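3. How we ran the tabletop sessions

Our class project started in June with a pair of hand-held grippers and a long argument over whose stuff we were going to pick up with them.
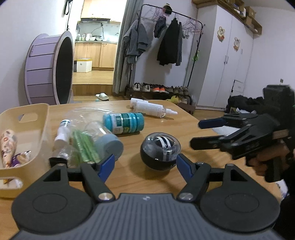 Figure 3. Two hand-held grippers at the table during a sorting session, with the storage bin at left and the wrist ball in front of the nearer gripper.

We settled on a simple task that we named Prultumeo, after a typo in our first shared notes that stuck. One person works the gripper, picks up loose items from the table, and puts them in the bin. That's it! We wanted something you could explain in a breath, and we wanted the clutter to be real clutter – bottles, snack packages, crinkly plastic, whatever people had at home – so we skipped the foam blocks the Meten course kit comes with.

We logged 292 tries in all. Of these, 144 used one gripper and the rest used two, with the second person working from another side of the table (see Figure 3). I had figured two grippers would be quicker, and for bulky items they were. For small things we mostly got in each other's way, and Ignacio Escobar and I spent a good part of the first evening apologizing across the table.

The gyroscopic wrist ball was my favorite item and also the worst one. A round, smooth shell gives the fingers very little to hold, so if you close even a bit off center it just rolls away (once right off the table, and I chased it). Bottles lying on their sides were easier, as long as you turned your wrist to line up with them first. We ended up writing that down as a rule for new people: look at which way the item lies, turn, then reach.

We threw out any try where someone used their free hand to nudge an item, which left us with 101 good two-gripper tries. Labeling took longer than the picking did. We followed the De Graaf scheme from class, with one change: a dropped item counts as a new grasp and the try keeps going. Section 4 has the results split by item shape.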